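3. Household bread storage and waste

3.1 Setting and sample

The diary study ran in two towns, Chambi and Govby, during July. Households were drawn from the mailing list of the Nalis bakery chain, which gave us access to 2,000 addresses. Of these, 1,028 sent back the first form and 40 agreed to keep a full diary and let us visit the kitchen. The 40 are not a random draw. They are people who buy bread from a bakery at least weekly and who don't mind a stranger looking in their cupboards, and the results should be read with that in mind.

Diaries covered bread only. Rolls, flatbreads and sliced loaves all counted; cakes and biscuits did not. Crackers were left out after a long argument in the pilot. Each entry gave the type of bread, day of purchase, where it was put, and what finally became of it – eaten, toasted, frozen, fed to birds, binned. Feeding to birds was coded as waste. Several households objected to this and wrote so in the margins, some at length.

Weighing was done with a kitchen scale supplied by Gramari, accurate enough for our purposes though slow to settle with very light pieces. Crusts under the smallest reading were entered as zero. This will understate waste in households with small children, who leave a lot of crusts.

3.2 What people mean by "put away"

On the first form most people ticked "put away" for where they keep bread. The phrase hid nearly everything we wanted to know. At the visits it covered the paper bag folded over on the worktop, a plastic bag inside a cupboard, the fridge, the top of the fridge, the oven (cold, one hopes), cloth bags, a crock with a plate on it, and bread boxes of various kinds. We re-coded into six classes: open paper, closed plastic, cloth, box, fridge, freezer. Double storage, e.g. a plastic bag inside a box, was coded by the inner layer, which is the layer touching the air around the loaf. Volodymyr Nazarenko did the re-coding alone for Govby and a second coder checked Chambi; agreement was good except on cloth, where waxed and plain had been lumped together. We split them afterwards.

Boxes were the class with the widest spread. Wood, enamel, tinned steel, plastic, one in cork. Lids that lift off, lids that drop forward, roll-tops. Vents or no vents. Owners rarely knew if theirs had vents and in a few cases neither did we until it was turned over. 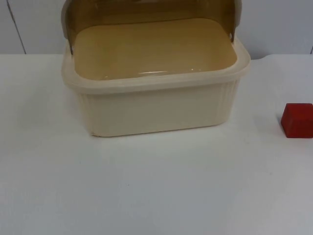
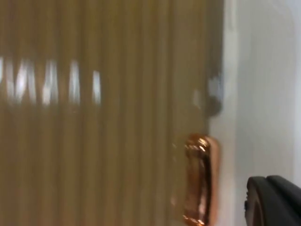
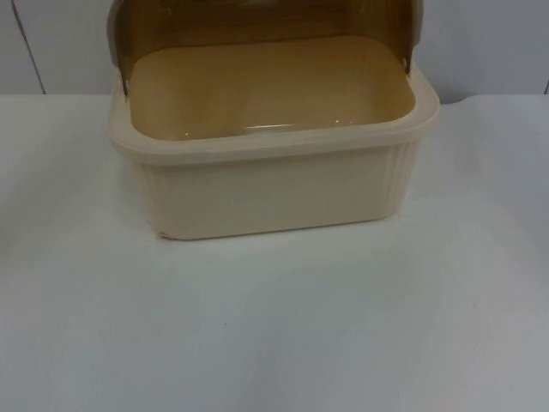 Figure 3. Plastic box type. First and last panels: cream base with amber lid, ribbed at the corners.

Age of the box turned out hard to get. People say "it was my mother's" and stop there. We dropped the question after the first week.

3.3 Time to first discard

The main measure is days from purchase to the first piece thrown away. For the white loaf, the commonest item in both towns, bread in open paper was the first to go, and the reason given was nearly always that it had gone hard. Closed plastic lasted longer but ended in mould. Boxes sat between the two. That much agrees with older kitchen advice and will suprise few readers.

Less expected was the fridge. Households using it threw away the least by weight yet complained the most. Bread from the fridge was toasted, and people who did not like toast for supper wrote that they had eaten it "to finish it off". Waste was low, enjoyment was low. Our measure takes no account of the second and perhaps it should.

Sourdough behaved differently in all classes. Slower to mould, and a hard crust was not seen as a fault. Rye slower again. Numbers too small to say more, so both were left out of the test below.

3.4 Storage or habit?

The obvious worry: people who own a bread box may be people who waste less anyway. To get at this we asked some households to swap class for the second half of July. Box users went to plastic, plastic users to cloth, and so on. Fridge users mostly refused.

After the swap, hardening and mould moved with the storage, as one would hope. Total waste moved much less. A household that bought a large loaf on Thursday and another on Saturday, with the first half eaten, went on doing so whatever it was kept in. Buying pattern accounted for more of the difference between homes than storage did, and the gap held in both towns. Half loaves, on sale in Govby but not in Chambi at the time, seem the simplest explanation for Govby's lower totals, though shop hours differ too and we can't seperate the two here.

One more complication. Entries get thinner toward the end of every diary. Either people waste less after three weeks of weighing their crusts or they get tired of writing it down. Probably both. We ran the comparison again on the first half only; order of classes the same, margins wider.

3.5 Freezer entries

Freezing was coded as neither waste nor use until the bread came out again. Much of it did not come out before the study closed. At the closing visits we asked to look, and found ends of loaves in 100 g bags, undated, behind the peas. These were carried forward as "unresolved" and are reported on their own in Table 4. Adding them to waste would change the ranking of the freezer class from best to middling, so the reader should look at both columns.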